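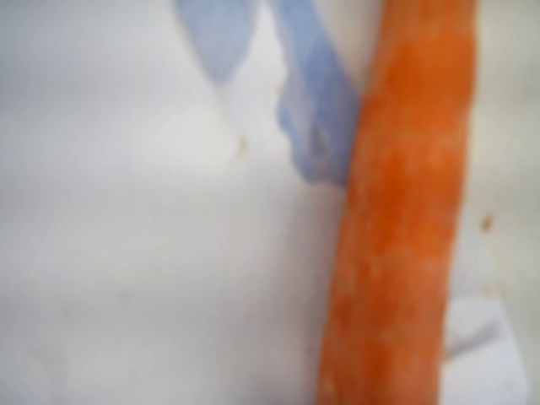 Ficha de datos: zanahoria y recipientes transparentes, brazo guiado a mano

Versión 0.3 del conjunto Monex. Sustituye a la 0.2, que no conviene seguir usando.

Resumen

Episodios de teleoperación con un brazo líder y un brazo seguidor, grabados sobre una mesa blanca. La tarea se anota siempre con la misma frase: "pon la zanahoria en el recipiente". El conjunto tiene 372 episodios, de los que 200 van en la partición de entrenamiento recomendada. El resto se entrega tal cual, sin garantía de que sirva para algo.

Por qué desconfiar

En Segura llevamos tiempo leyendo fichas que prometen "manipulación general" a partir de una mesa y tres objetos. Esta no lo promete. Una política entrenada con Monex aprende, en el mejor de los casos, a mover una zanahoria en esta mesa y con esta luz. Quien publique un porcentaje de éxito sin haber cambiado de mesa debería decirlo en la primera línea.

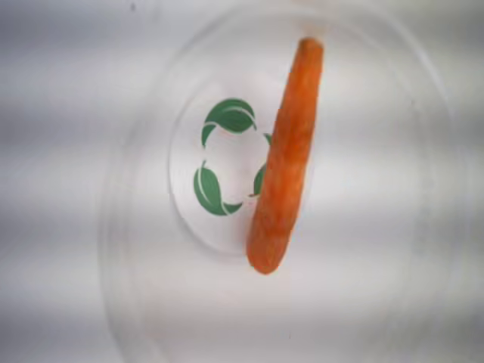 El plástico transparente es el punto débil. El contorno del recipiente se pierde contra un fondo claro y sospechamos que el modelo se orienta por el logotipo impreso en la base, mucho más fácil de ver que las paredes. No lo hemos demostrado. Tampoco hemos visto a nadie demostrar lo contrario, y la prueba es barata: tapar el logotipo y repetir la evaluación.

Contenido de cada episodio

- Vídeo de la cámara de muñeca
- Vídeo de una cámara externa
- Posiciones articulares del líder y del seguidor
- Frase de la tarea
- Etiqueta de resultado, puesta por quien teleopera

Esa última etiqueta es optimista. Al revisar los episodios con otra persona cambiaron bastantes, sobre todo los que acababan con la zanahoria apoyada en el borde. La columna revisada se llama resultado_b; usad esa.

Procedimiento de captura

Una persona mueve el brazo líder con la mano y el seguidor copia las articulaciones. El resto del puesto se maneja desde el ordenador. Entre episodios se recolocan los objetos sobre el papel, sin plantilla. Pedimos variedad de posiciones y la gente tiende a repetir las cómodas - el mapa de calor incluido en la carpeta de análisis lo deja bastante claro.
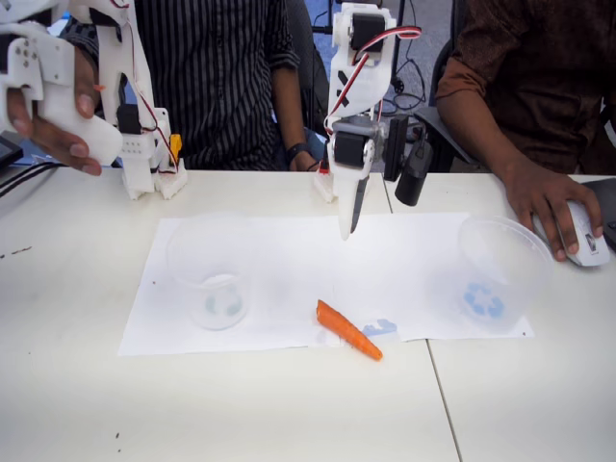 Las demostraciones tampoco son uniformes. Cada operador agarra a su manera, unos cierran la pinza pronto y otros esperan, y el retardo entre líder y seguidor no se ha corregido. Si promediáis estilos sin mirar, saldrá un brazo que duda encima del objeto.

Problemas conocidos

- El episodio 199 tiene la cámara externa desincronizada. No se ha borrado para no romper la numeración.
- La cámara de muñeca desenfoca a corta distancia.
- No hay episodios con poca luz.
- La prueba cruzada con el brazo de Zostus está sin terminar.

Uso y licencia

Investigación y docencia. Para citarlo basta "Monex 0.3, Segura".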